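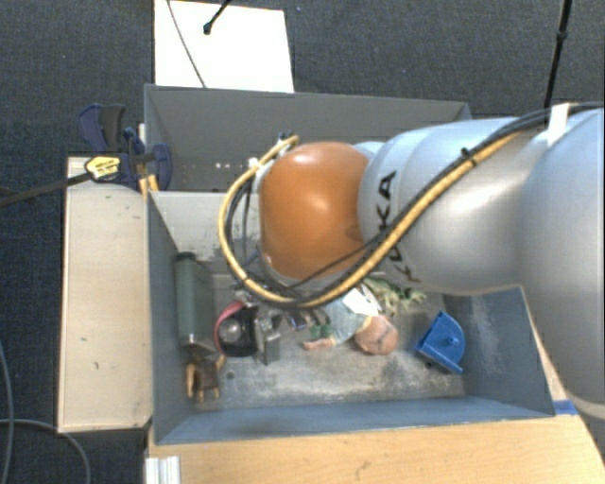
Filed under: Home diary, Sorting & clearing

June, nearly nine at night

I said I'd write in this thing more often and then didn't, so tonight you get the lot. Toy sorting! I have been putting it off since we moved the spare bed out, and the pile had got to the stage where the door only opened halfway and you had to go in sideways with your tummy sucked in.

Fereshteh came over after lunch with a thermos and her bossy face on, thank goodness. Her rule is that you tip everything in together first and don't try to be clever about it. So dolls, figures, bits of metal that belong to who knows what, all in the one bin, and then you take things out one by one and decide. I wanted to start with neat piles (I always want neat piles) and she just laughed at me and tipped.

The baby doll was the hard one. I had a doll very like it when we lived in the Flerlow flats, number 202, and I used to put her to bed in the bottom drawer of Mum's dresser with a tea towel up to her chin. I told Fereshteh all this and she let me go on for a good while and then said, "Keep or go?" Keep. Obviously keep! I'll find her something else to wear from the op shop.

The little brown figures are Omid's from when he was small, he had dozens of them at one point and lined them up along the windowsill in order of who was in charge. I rang him to ask and he said chuck them, then rang back ten minutes later and said maybe hang on to the good ones. So that's a whole shoebox that isn't going anywhere.

Anything green and boxy with a cap on it I can't decide about. Fereshteh reckons you should never throw out a container because the week after you'll want one. She has a cupboard at her place that proves it, I've seen it, things fall on you.

And the brackets. Why do brackets end up in with toys? Every single house I've lived in. I've started a jar for them, and a second jar for the ones that won't fit in the jar, and if Farzad wants them for his shelves he can come and get them and bring my good drill back while he's at it.

The bin itself is scuffed to bits on the bottom and I gave my own one at home here a scrub with bicarb, which did next to nothing except make my hands dry. I looked at new ones in the Prullent catalogue but the nice size was out of stock, and the next one up wouldn't go under the stairs.

We stopped when the light went. Final tally was 14 bags, nine of them for the op shop and the rest for the tip, and I can see carpet. Made toasted cheese for tea, ate it standing up. My back is killing me. Tomorrow it's the puzzles, and I already know there'll be pieces missing from the lighthouse one.

Comments (3)

Tymofii Dmytriv: Bicarb never worked for me either. Try a stiff brush and dish soap, leave it half an hour before you scrub.

Sepehr M.: Keep the green container!! I threw out two last winter and I'm still cross about it.

maggie_709: My bracket jar became a bracket drawer. Good luck with the lighthouse.

Contact | All entries | Back to top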